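Kernau Community Play Library
Minutes of the stock and storage meeting
Aug 28, 2025

Present: Thanasis Stergiou (chair), Nuwan Marikar, Tahsin Sikder, Chathurika Wickramasinghe (minutes)
Apologies: Kasun Miah

1. Minutes of the June meeting
Agreed with one correction. The Dameck branch closes at 5:30, not 5:00. Matter arising: the broken lock on the side door has been replaced and Tahsin has both keys.

2. Stock check
Nuwan reported that the check is finished. The library holds 567 items across both branches. Twelve could not be found on the shelves and are not signed out to anyone. Most of these are small - card games, a bag of wooden animals, a jump rope. Nuwan will look through the Dameck cupboards before they are written off.

Thanasis asked if the check could be done twice a year. Nuwan said it took almost 12 hours this time and he would want a second person. Left for the next meeting.

3. Late returns
Chathurika has sent reminders to every family with something more than a month late. No fines to be charged. Tahsin would like the reminder to go out by text message as well as by email. Agreed, provided it does not cost extra.

4. Shelving at Dameck
Two quotes received. The one from Plekavov is cheaper but does not include fitting. The one from Khan includes fitting and taking away the old units. Agreed to go with Khan. Thanasis to confirm delivery and ask whether the shelves can be set low enough for children to reach.

5. Returns bins
Discussion of how the gray bins are being used. At the moment everything goes into them together and is sorted at closing time, and lids and small pieces get separated from their sets.

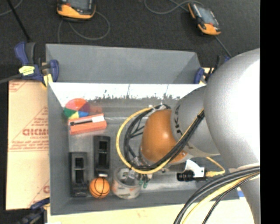

Balls are the main trouble in the returns bins, as they roll under or against whatever else has been put in. Chathurika would like them kept apart from anything in a box. Tahsin pointed to the multicolored ball in the corner with the red box lying right below it, and said the two belong on different shelves and should be separated at the desk. Thanasis also noted the worn, shiny floor of the bin and asked if a liner would help. Nuwan thought a cut piece of carpet would do. Agreed to try carpet in one bin first, and to use a net bag on a hook for balls.

6. Any other business
Kasun sent a note asking for more puzzles for under-threes. Chathurika to check what is left in the budget.
The kettle at Kernau needs replacing. Tahsin will bring one from home for now.

Actions
Nuwan - search Dameck cupboards; cut carpet for one bin
Thanasis - confirm order with Khan
Tahsin - price text reminders; kettle; net bag and hook
Chathurika - puzzle budget

Next meeting to be set by email once Kasun is back.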